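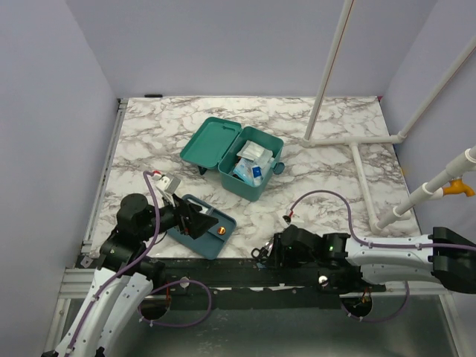
Every September my building sends round the same letter about being prepared, and every September I put it under a magnet and forget it. Nineteen years of this. Then the power went out on our block for seven hours and I found out what I own. One flashlight, dead. Candles, no matches. And a first aid kit, bought at Madigan, never opened. I'd pictured a green plastic box like that one, something like gauze and packets tucked inside, everything you need. Mine had two bandages and a coupon.

So here's my gripe. We buy preparedness the way we buy gym memberships. Pay, feel better, done. The stores know it. My neighbor Rima Aoun paid for a "family readiness bundle" from Skonness, 1,083 pieces, and most of the peices are cotton swabs. She showed me. Bags of them.

What would help more? Boring stuff. Knowing where the water shuts off. A phone number on paper. Checking dates on the medicine twice a year. 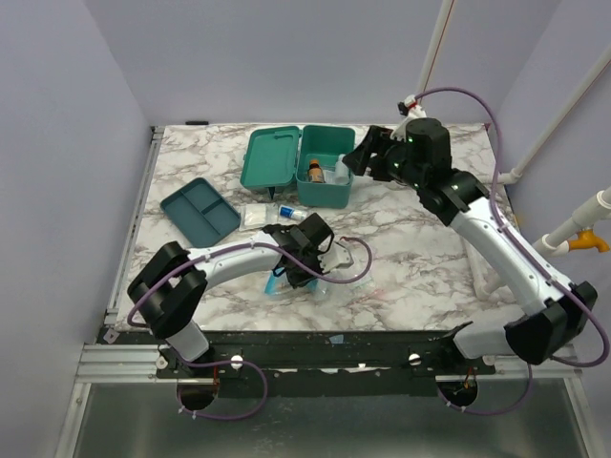

Open teal case with its divided tray set to the side. Check what's in yours.

Jérémie Cordier down the hall does it right, I think. He keeps four things by the door and he can name them in the dark. Radio, light, water, pills. No bundle. He also knocked on every door on our floor that night, which is worth more than anything Skonness sells and costs zero.

I'm not saying don't own a kit. Own one. But open it, tonight, before bed. Throw out the dried up ointment, add what your own family uses. Then go meet the person across the hall, becuase they may be the one looking for your flashlight.

Mine has batteries now.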